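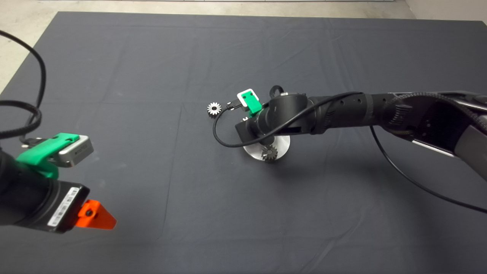

Getting fold lines out of a big dark tablecloth (and keeping them out)

Home Browse Laundry & Fabric Furniture Floors Members Log in

Print this page E-mail to a friend

Ngân Lò

Hi all, long-time reader, second post ever. I have a big dark gray cloth that lives on my work table and I can't get it to lie flat. I bought it from Drustico back in February, and it came folded up into a packet so small and so hard that I could have propped a door open with it. When I opened it out there was a grid of creases from one end to the other, and I thought fine, it'll drop out in a few days. Some of it did! The little crumples went pretty quickly, but the folds have hung around.

I've washed it twice, once cold and once warm. I've also tried ironing it, but my ironing board is tiny and the cloth is huge, so by the time I got to the far end I'd wrinkled the end I started on. I was at it for 37 minutes (I had a podcast going, that's how I know) and I ended up sitting on the floor with half of it in my lap.

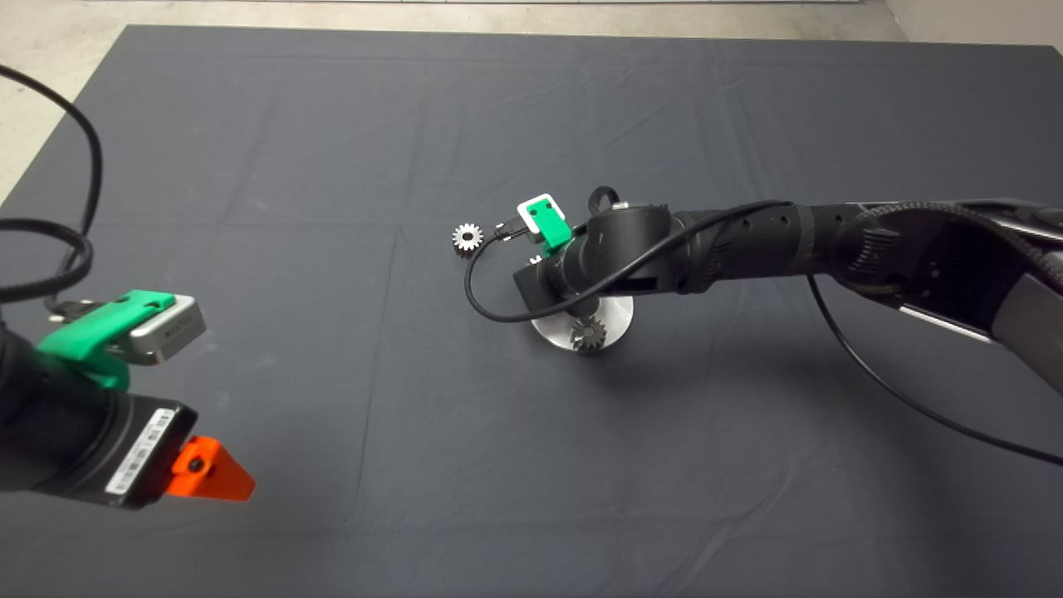 I'm mostly after a way to get the last of the lines out without buying a giant ironing machine or sending it out to be pressed. They're faint now, I'll give it that, and what's left besides them is more of a gentle crease than a real wrinkle, but on charcoal gray with the light coming across it my eye goes straight to them. My sister says she can't see them at all and I should get a hobby. I do need the cloth to stay dark and plain, so swapping it for something patterned that hides everything is out.

The care label was one of those paper ones and it's long gone, so I don't know for sure what the fabric is. It feels like a blend to me. The iron was on medium the whole time because I was scared of making shiny patches. Would steam be safer? And how do you all store these things when they come off the table? I'd been folding it back up on the original lines, which I now suspect was pretty dumb.

Thanks in advance!

pressandgo

Not dumb, everybody does it, but yes, stop doing that :) Every time you fold on the same line you're pressing it in again.

I did table linens for a banquet hall for five years, so I have ironed more cloth than I care to think about. Forget the board. Do it on the table, right where it's going to live. You put a layer of something that can take heat underneath (an old wool blanket or a couple of cotton bath towels, and smooth them out first or you'll iron the towel pattern into your cloth), then spread the cloth over it and iron it where it lies. Walk around the table instead of dragging the cloth toward you. Once you've done it this way you won't go back. One warning - if your table top is anything that hates heat or moisture, double up the padding, and don't park the iron in one spot.

Now the damp part, which I think is where you're going wrong. Ironing a bone-dry cloth does very little for an old fold. Mist it with plain water from a spray bottle, one section at a time, roll that section up loosely, leave it while you go make a coffee, then unroll and press. I fill a 500 ml bottle and usually run it dry on a big cloth. You want it damp all the way through the fold and nowhere near dripping.

For the shine: dark fabric goes shiny when a hot iron rubs it directly, and blends are the worst for it. Iron on the wrong side if there is one, or lay a thin cotton dish towel between the iron and the cloth. Start low, try it in a corner, go up a notch if nothing's happening. Press down and lift on the fold itself. If you shove the iron back and forth you can stretch the weave, and then you've got a wave where the crease was.

Go over the long folds first, then the short ones that cross them. Then leave the whole thing alone till it's completely cool. I mean it! People pull the towels out while it's still warm and then wonder where the new wrinkles came from.

For storing, roll it. A cardboard tube from a fabric store is perfect and they'll usually give you one if you ask nicely. Roll with the good side out, not too tight, and lay it flat on top of a closet.

teapotmarge

I just use a steamer. Mine is the Niltitz handheld and it's fine, the tank is small so you'll be refilling it a lot. Hang the cloth over a door or a shower rail and go top to bottom, pulling down gently with your other hand. Wear an oven mitt on that hand, I learned that one the hard way.

It won't give you a sharp pressed finish like an iron does but for faint lines it's plenty and you can't really get shiny patches from it.

Oh and dryer on low with a damp washcloth thrown in, ten minutes, take it out right away. Works on my curtains.

doug_in_the_shed

buy a new one off a roll. mine's from Doležal, never been folded in its life

Comments (4)

Ngân Lò: Thank you pressandgo!! Did it on the table tonight over two towels and the long folds are nearly gone. The cross ones are being stubborn, so I'm going to mist them again tomorrow. Does it matter if the towels are fluffy?

pressandgo: Fluffy is okay, ribbed is bad. Let it dry overnight before you go again.

linen_lou: Careful with the dryer idea if you don't know the fabric. I shrank a Roma runner that way and it doesn't reach the ends of the sideboard anymore.

teapotmarge: I did say low!

Viewed 649 times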